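Mirkow Link Manager for Excel
Workbook link auditing and repair, version 2
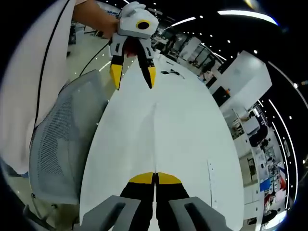
Does the add-in change my workbooks when it scans them?
Scanning is read-only. Mirkow opens each file without updating its links, reads the formulas, names and other places where a link can be stored, and closes the file without saving. Changes are made only when you run a repair from the Repair tab and confirm the list of cells to be rewritten.

Overview

Mirkow Link Manager finds external references in Excel workbooks and lets you repoint, freeze or remove them. It is intended for people who inherit folders of connected workbooks: monthly reporting packs, budget models, price lists that feed other price lists. The built-in link dialog shows which source files a workbook depends on. Mirkow lists the individual cells and objects that hold each link, with the full formula text next to them, and does this for a whole folder in one pass.

The add-in is made and supported by Ninport. It runs inside Excel and adds one ribbon tab with four groups: Scan, Results, Repair and Options.

Where links are found

Worksheet formulas are the usual place, but a link that survives after every formula has been cleaned is nearly always stored somewhere else. Mirkow checks:

Cell formulas, including array formulas
Defined names, both workbook-level and worksheet-level, including hidden names
Data validation lists and custom validation rules
Conditional formatting rules
Chart series, chart titles and axis labels
Text boxes and shapes linked to a cell
Form controls, including assigned macros that point to another file
Pivot table sources
Hidden and very hidden sheets

Protected sheets are scanned in full. They can be repaired only if you supply the password or unprotect them first. Mirkow does not remove or bypass passwords.

Running a scan

1. Click the Mirkow tab, then Scan.
2. Choose Active Workbook, Open Workbooks or Folder. If you choose Folder, tick Include Subfolders if needed.
3. Select the object types to check. All types are selected by default.
4. Click Start.

Progress is shown in the status bar. Press Esc to stop; results collected up to that point are kept.

When the scan finishes, a new workbook opens with one row per reference. The columns are File, Sheet, Location, Object Type, Source Path, Source File, Source Sheet, Formula and Status. Filters are already switched on. Double-click a row to open the file and jump to the cell or object.

Status values

OK – the source file exists and the sheet or name was found in it.
Missing File – the path does not resolve.
Missing Sheet – the file exists but has no sheet by that name.
Missing Name – the file exists but the defined name is not in it.
Not Checked – the source is on a web address or a drive that is not available, or source checking was switched off.

Source checking adds time because every source file has to be opened once. To switch it off, clear Verify Sources under Options. The list of references is the same either way, and only the Status column is affected.

Repairing links

Four repair actions are available. Each can be applied to the selected rows or to every row left visible by the filter.

Repoint replaces one source path with another. The replacement can be a single file or a folder prefix, so a move from one server share to another is one operation. Wildcards are not supported in the folder prefix.

Freeze replaces the formula with its last stored value. Number formats are kept. For chart series, the values are written into the series as constants. A series with too many points to fit as constants is skipped and reported in the log.

Remove deletes the rule, name or object link and leaves the cell contents alone. Remove is not available for cell formulas; use Freeze.

Localize applies when the source sheet has been copied into the same workbook. The file portion of the reference is dropped and the sheet name is kept. Mirkow checks that a sheet by that name exists before it offers this action.

Before any file is changed, a backup is written to the folder set under Options. The default is a subfolder called Mirkow Backup next to the original. Backups are not deleted automatically.

Example: repointing a folder

The Dalsgaard reporting pack consists of 41 workbooks, each pulling its exchange rates and cost center list from two source files. When the source files were moved in January, all the links stopped updating. A folder scan returned 345 references. Filtering on Missing File left the same 345 rows, of which 14 were in defined names and would have been missed by a search through the cells.

The fix was one Repoint action using the old and new folder as prefixes. Dewanti Teoh, who maintains the pack, then ran the scan again with Verify Sources on and filtered for anything other than OK. Two steps are worth copying from this procedure: repoint by folder where the file names have not changed, and always rescan afterward. A path that exists can still contain the wrong version of a sheet.

Options

Backup folder: any local or network folder with write access.
Verify Sources: on or off.
Skip read-only files: on by default. Read-only files are scanned but left out of the repair.
Log level: Short or Full. Full records the old and new formula for each change.
Path display: as stored, or mapped drives shown as network paths. Changing the display does not change the stored link.
Calculation during repair: manual by default. The previous setting is restored when the repair is done.

Requirements

Desktop Excel for Windows, 32-bit or 64-bit. Excel for the web and Excel for Mac are not supported.
File types: xlsx, xlsm, xlsb and xls. Files in xls format are scanned more slowly.
Administrator rights are not needed for a single-user install.
Macros in scanned files are disabled during the scan.

Known limitations

References built with INDIRECT are reported only when the file name appears as text inside the formula. If the name is put together from other cells, Mirkow lists the cell as Possible Link and does not offer a repair.

Power Query connections are outside the scope of this product. They are handled by Kekirer, our separate connection editor. The two add-ins can be installed side by side and do not share settings.

Links inside VBA code are not read. Assigned macros on buttons and shapes are, as listed above.

Shared workbooks in the legacy sharing mode must be unshared before repair.

Licensing

Licenses are per user and do not expire. Each license may be activated on 2 computers belonging to the same user, for instance a desktop and a laptop. To move a license, click Options, then Deactivate, on the old computer – the activation is released immediately and can be used elsewhere. If the old computer is no longer available, send the license key to support and the activation will be reset.

Updates within version 2 are free. Licenses for version 1 are not valid for version 2, but the two versions can be installed on the same computer as long as only one is loaded at a time.

The trial has every scan function. Repair actions are limited to the active workbook.

Installing

Close Excel, run the setup file and start Excel again. If the Mirkow tab does not appear, go to File, Options, Add-ins, choose COM Add-ins in the Manage box, click Go and tick Mirkow Link Manager. If it is listed under Disabled Items, enable it there first and restart.

To uninstall, use Apps in Windows Settings. Backup folders and log files stay where they are.

Support

Send questions to Ninport support through the contact form. Include the Excel version, the Mirkow build number from the Options window and the log file from the last run. Sample workbooks are useful but should have confidential data removed before sending.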